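ok so I've been putting this off but a few of you asked how the kitchen table refinish went, so, thread

background: it was my aunt's table, it sat in a garage for years and the top had gone that sad gray color. paid zero dollars for it and have now spent 295 on it, please don't tell my husband

sanding took me two weekends because I started too fine. go coarse first!! I knew this and did it anyway

for the finish I went back and forth between Vastari oil and the Drikau hard wax. everybody at the Joo store on Fifth swears by the Drikau but it's 33 bucks for a can the size of a tuna tin

bought the Vastari. three thin coats, wipe it all off, wait a day. the first coat I left on too long and it got gummy near one corner (mineral spirits and a lot of muttering)

what I love is when the oil hits and the stripes in the wood wake up, light next to honey next to light. I will never paint wood again, sorry to everyone with a gray dresser 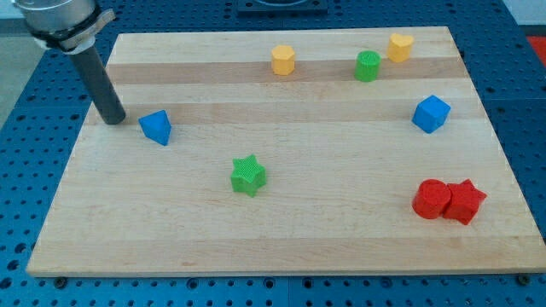
anyway chairs are next and there are 5 of them, all spindles, so ask me again in November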